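Fekness Saturday, who's staying for the night race?

gridmouse22
Drove up to Flenasley last night and got 63 laps in before they shut the track. Kart felt great until the rear tires went off. Anyone else running harder pressures?

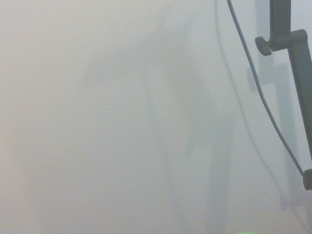
tallpaul_k
Softer, if anything. I went up two psi last month and slid off at the hairpin all night.

gridmouse22
Huh, really? My list for Saturday so far:

1. New chain, and the old one in the van just in case. 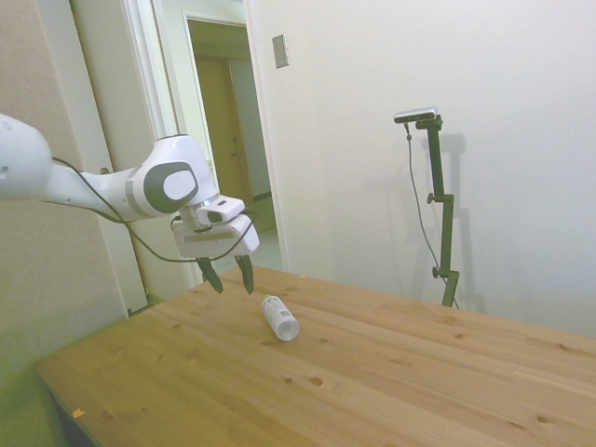 2. Workneh front sprocket, one tooth down.

3. Ask race control about blue flags. I lost a whole lap behind kart 808 last time and I'm still mad!

Oh, and I'm leaving the seat where it is, 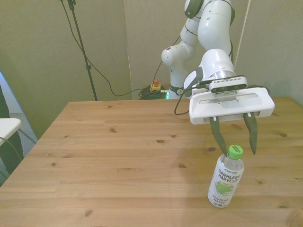

even though I said I'd move it back an inch. My ribs can take one more weekend.

sutanau_sam
808 was on the lead lap, so they didn't owe you anything. Read the rules.

gridmouse22
He was not! Check the timing sheet, he'd pitted twice.
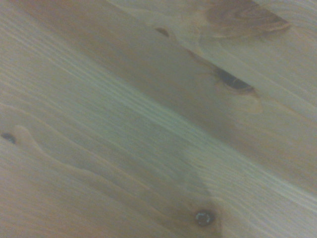

Light-colored wood, close up

tallpaul_k
Sam's right on this one, sorry. See you at sign-on, bring cash for the fuel.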